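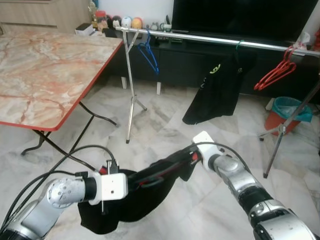

Two arms, one black shirt, planner sulking

clodagh_n
Bimanual hanging task, Prevano stack. Left and right plans are each fine. Put them together and the planner times out on 20 of 286 runs, always with cloth held between the grippers. I've raised the limit to 5 seconds, which bought me a longer wait.

tetteh_g
Are you treating the shirt as a rigid link? It has other ideas.

clodagh_n
Guilty. It's a stick in the planning scene. Quite a short stick.
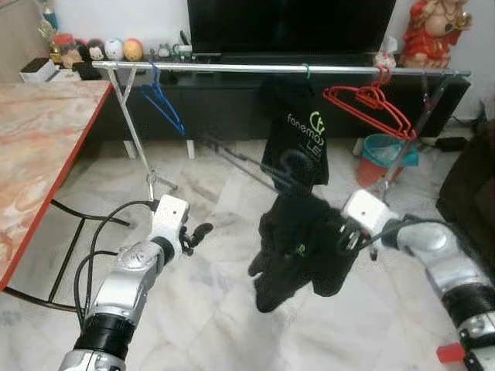 Reply from ayane_t
Drop the stick and cap the gripper separation instead. I'd look at perception too. Black cloth, black telly cabinet behind it -- your segmentation mask must be a work of fiction.

vichien_p
Disagree. Masks don't cause timeouts. Check the rail's collision mesh before blaming the poor camera.

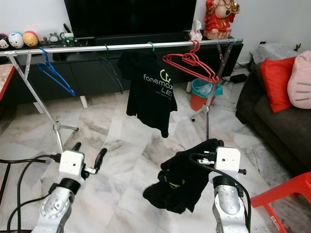
Right arm holding, left gripper open.

ayane_t
They do if the mask swallows the cabinet and you feed it back in as an obstacle. Ask me how I spent January.

clodagh_n
Well. The mask had indeed eaten the cabinet. Cropped by depth, and I'm down to 3 timeouts on a rerun of the same set.

vichien_p
And the other 3?
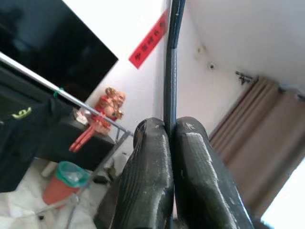 Wrist view, fingers closed on the pole.

clodagh_n
Rail mesh. You may both be smug, in alphabetical order.

tetteh_g
I'd still lose the stick.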